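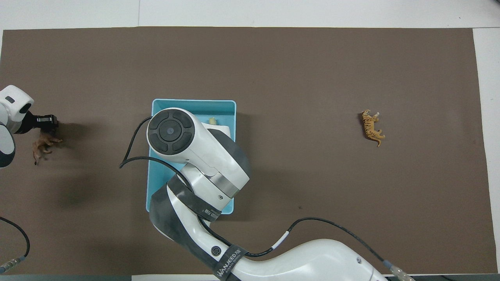
Paper on the bench: gray kraft, cutting mat, or bare top?
Bench and Shop Surfaces > Coverings
11 replies

Nondden
I am refitting a work table in a small parts room and want a settled answer on covering. The top is a light laminate, in decent condition. For the past year I have laid a single large sheet of brown-gray kraft over it and worked on that. One small blue tray sits in the middle for whatever is being sorted, and the rest of the paper stays mostly open.

What I like: small pale parts show up against the paper and disappear against the bare top. It is cheap. It can be written on.

What I don't like: the corners lift, it shifts when a tray is dragged, and after a week or so the area under the tray has creases that catch the rim.

Options I am considering:
Heavier paper, 80 gsm now, could go up.
A self-healing mat, gray.
Bare top with better trays.

Work is hand sorting, light assembly, some measuring. No solvents. No soldering.

Bustik
Go heavier. 80 gsm is close to office paper and will behave like it. Floor protection paper from a building supplier is much thicker and lies flat once it has relaxed. Cut it the evening before, roll it against its curl, weight it overnight.

Leave a margin of bare top on at least two sides. If the sheet runs right to the edge, your sleeve picks it up every time you sit down.

Vultstead_bench
Disagree on paper in general. It holds dust, it absorbs oil from fingers, and a dropped pin makes a dent that the next pin rolls into. A mat costs more once and then nothing for years. I have had the same gray one since I moved into this shop.

Nondden
How does the mat do for finding small light parts? The ones I have seen are printed with a grid, and I lose things on the lines.

Vultstead_bench
Turn it over. Most have a plain reverse. If the reverse is green or black, that is a matter of taste, but either one contrasts with white and yellow plastic.

Lazar_fixtures
(Username is Lazăr without the accent, the forum would not take it.)

Two points on the tray, as the covering is only half of this.

1. A shallow tray with raised rims is correct for sorting, but the rim height matters. Too high and your hand shadows the contents. I use trays with 20 mm rims and would not go over 30.

2. Light blue is a reasonable color for mixed parts. White parts, yellow parts and bare metal all separate from it. It fails on clear parts and on anything blue.

On paper versus mat I have no strong view. On bare top I do: don't. Glossy laminate under an overhead lamp gives a hot spot exactly where you look.

Bustik
Agree on the hot spot. That is the main reason for paper in my case. It is matte. Most mats have a slight sheen when new and get more of it with wear, in the area where the wrist rests.

Vultstead_bench
Mine does not have a sheen. It may depend on the maker. A wipe with warm water and a drop of dish soap takes the polish off. Do not use alcohol, it hardens the surface.

Nondden
Useful. On fixing the paper: I have tried masking tape on the corners. It holds for a few days and then leaves residue on the top. Is there a better way that does not mark the laminate?

Bustik
Tape along one full edge only, the far one, and leave the other three free. Paper moves with humidity. If all four corners are held, it has nowhere to go and it buckles in the middle, right under the tray. That is probably where your creases come from.

Use painter's tape, the low-tack kind, and replace it with each sheet. Do not leave it on for months.

quarterinch
I clip mine. A flat aluminum bar at the back edge with two small clamps. No tape, no residue, and changing the sheet takes a minute. The clamps need an overhang at the back of the table, so it won't work if the table is against a wall.

Lazar_fixtures
Clamps also get in the way of anything with a cable. If you have a lamp lead or a tool lead crossing the back of the bench, it will find the clamp. Tape is lower.

quarterinch
Then route the lead down the side. Cables should not be crossing the work area anyway.

Lazar_fixtures
They should not. They do on every bench I have seen, including mine. I plan for it.

Nondden
Against a wall, so clamps are out. I will try the single taped edge.

Separate question. I keep a few reference objects loose on the paper, away from the tray, for quick comparison of size and finish. Does anyone mark positions for these? I was going to draw outlines directly on the sheet.

Bustik
Outlines are fine, but use pencil. Marker goes through light paper, and it transfers to parts if you sort by hand in warm weather.

Vultstead_bench
On a mat you would use removable dots. They peel off clean. One more argument.

Lazar_fixtures
I would avoid outlines altogether and use one rule: nothing loose within a hand's width of the tray. If an object lives on the right, it stays on the right. Outlines tell you where a thing was when you drew them. After the first layout change you have two sets, and by November you have a drawing nobody can read.

Bustik
That is what changing the sheet is for. New sheet, new outlines. I change mine every two weeks regardless of condition and write the start date in the corner.

Vultstead_bench
Every two weeks is a lot of paper.

Bustik
A roll lasts me most of a year. The used sheets go under glue jobs and then into recycling if they are clean enough.

drybench
Reading this with interest. Has anyone tried paper on top of a mat? I do it for jobs where I cut and sort on the same table. The mat stays down permanently and the paper goes over it when I sort. It slides less than on laminate, as the mat has some grip.

Vultstead_bench
That works. I would still leave the paper off, but it works.

quarterinch
Did this for a while. The problem is the step at the edge of the mat. If the paper is larger than the mat, it creases along that line. Keep the paper smaller than the mat on all sides.

Nondden
Has anyone had trouble with a tray sliding on the mat itself? Mine is hard plastic with a smooth base.

Vultstead_bench
No. If anything it grips more than on paper. Put a thin strip of drawer liner under the tray if it bothers you.

Lazar_fixtures
Keep the liner smaller than the base. If it sticks out, parts end up on it and you will not see them.

Nondden
Summary of what I am going to do, so there is something at the end of the thread for the next person searching:

Heavier kraft, same color, taped along the back edge only.
Bare margin at the back and on the right.
Same tray. I measured the rim and it is inside the limit Lazar gave.
No outlines for now. Loose objects stay to the right.
Sheet changed when it creases, with the date in the corner.

I have also ordered a plain gray mat and will run it for a month after that.

Vultstead_bench
You will keep the mat.

Bustik
Post the result either way. Also weigh the old sheet against a new one of the same size if you have a scale. I am curious how much dust they pick up.

Nondden
I have a scale that reads to a tenth of a gram. Paper takes up moisture as well, so I doubt the number will mean much, but I will post it.

Lazar_fixtures
Leave both sheets in the room overnight before weighing. Same shelf, both unrolled.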